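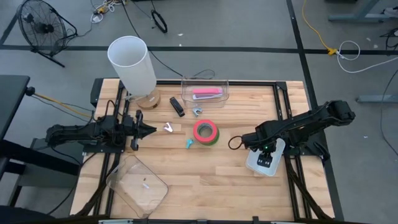

Roos Van Dijk replies that a clear box only works if the lid stays off, and that a closed one turns into a drawer within the week. Agreed, and the lid is already in the cupboard. Continuing the thread from there.

Rule for this desk: small stationery goes by how often it is reached for. By type looks tidy for a day. After that the clips go wherever the hand happens to drop them.

Stapler first. It takes 26/6 staples and nothing else. I had two part boxes of 24/6 mixed in with them. Same wire width, thicker wire. They feed, mostly, and then one folds sideways in thirty sheets of paper and you are there with a knife. The 24/6 have gone to the Tralomden in the hall, which takes them without complaint.

Staples left after sorting: 3 full boxes of 1000, so 3000. At my rate of use that is a long time. Not buying more in June, whatever the offer is.

Clips. Silver ones for anything under ten sheets, black binder clip for the thicker bundles. The plastic one in blue-green is for bags and leads. It marks paper if left on over a month, so it is off paper duty.

Tape. Red and green rolls, used for marking box lids: red for "keep seven years", green for "can go next spring". Store them on edge and they roll. Store them flat and the sides pick up grit. In the clear container they can do neither.

Question from Fivum about the cheap red tape that leaves residue. Yes, after a warm summer on a south-facing shelf. White spirit on a rag, then washing-up liquid. Test a corner first if the lid is painted.

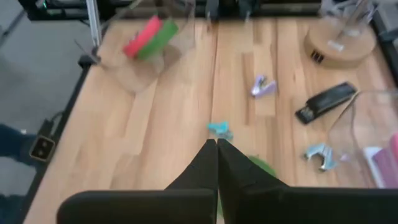 DESK / SMALL TOOLS

Staple remover, purple, jaw type. Good on 26/6. Poor on anything driven through card, where it lifts the crown and leaves both legs in. For those I use the flat blade kind and push from the back.

It lives next to the stapler. I had it in the pen pot for two years and used a thumbnail every time.

Butcher-block top: never drag the stapler across it. The base on my last one had lost a rubber pad and put a 200 mm scratch along the grain. Sanded it out with 240 grit, re-oiled, still visible if the light is low.

Oil, for those who asked last time: Lulosska hard wax, thin coat, wiped off after fifteen minutes. A 400 ml tin has done this top twice with plenty left. Do not put paper on it for two days.

The round wooden base earns its space because the rim is wide enough to park one binder clip on. One. Two and they get knocked behind the desk.

Labels on the outside of the clear box: none. You can see in. I did print a set on the Van Beek label maker and peeled them off the same evening.

Still to sort: rubber bands (perished, most of them), the drawing pins, and a bag of treasury tags I cannot remember ordering. If anyone files with treasury tags and wants the 50 mm length, say so and I will post them. Green cord, metal ends.

Measurements for the drawer insert will go up once I have cut it. The first one was 3 mm too wide.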